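Chapter 7
When the Arm Stops Where It Shouldn't

Faults, Near Misses, and the Habit of Writing Things Down

Before you read on, take a minute to think about the last time something in your own kitchen went wrong. Maybe a pot boiled over, or you leaned on the stove and bumped a knob with your hip without noticing until you smelled it. You probably fixed the matter, wiped things up and forgot about it by supper. We are going to spend this whole chapter on accidents of about that size, and I hope to persuade you that they deserve a good deal more of your attention than they usually get.
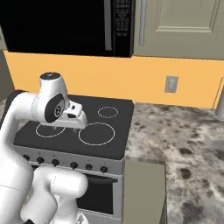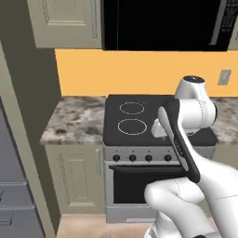
A simulated kitchen, with the arm working over the range.

The story I'd like to start with comes from a project called Ellery, which a small company by the name of Wenico ran for a little more than a year. The goal was modest enough (or sounded modest, as these things always do at the first meeting!): teach an arm to work around an ordinary household range, reaching over the cooktop and turning the knobs along the front, without ever pressing on anything it had no business pressing on. All of the early work was done in simulation, using a package the team called Skider, and the plan was to move over to a real kitchen in March, once the numbers looked good enough.

And the numbers did look good. Out of 3058 simulated runs, only 22 were marked as failures, and most of those were dull ones, where the arm ran out of time or gave up short of the knob it was meant to reach. Dinesh Uniyal, who had joined the team fresh out of school and had been handed the job of reading the failure logs (a job that tends to go to whoever is newest), noticed something that bothered him. In two of the 22, the arm had stopped very low over the cooktop and stayed there, and the log gave the cause as "contact, other." He went looking for what "other" meant. It took him most of an afternoon, and the answer was that "other" was where the software put any touch it had no name for.

Now, a person in a hurry might have let that go. Two runs out of thousands is a very small share, and there was a demonstration to get ready for. But Dinesh did what I would dearly love every reader of this book to do, and went back to the runs that had been marked as successes. He searched them for the same label. It was there in 200 of them. The arm had come down, pushed against the cooktop for a moment, slid off, and gone on to finish its task, and because the task was finished the run was counted as a good one.

You can see where this was heading. A simulated cooktop doesn't crack unless somebody has told it how. A real glass one might, and a real cooktop may also be hot, with a pan of oil on it and a child standing next to the oven door. The fault turned out to be a plain one: the height of the cooktop had been entered in one file and the length of the gripper in another, and when the gripper was swapped for a longer model, only one of the files that depended on it was changed. The planner went on believing in the old, shorter fingers.

The fix took less than a day. What took much longer, and what the rest of this chapter is really about, was working out why the counting had hidden the problem so well. Wenico asked an outside firm, Brulter, to go over its test records, and the report, dated August 12, 2021, spent one page on the gripper and eleven on the word "success." We will come back to that report several times, so it may be worth putting a bookmark here.

In Section 7.1 we will sort out some terms that people tend to use as if they were the same: fault, failure, hazard and near miss. Section 7.2 looks at protective stops, and at what an arm ought to do after one. Section 7.3 takes up the test log itself, how to lay it out, what to name things, and how to read somebody else's when the names are poor. You will need the worksheet from Chapter 6 for that one, so please dig it out if you have put it away.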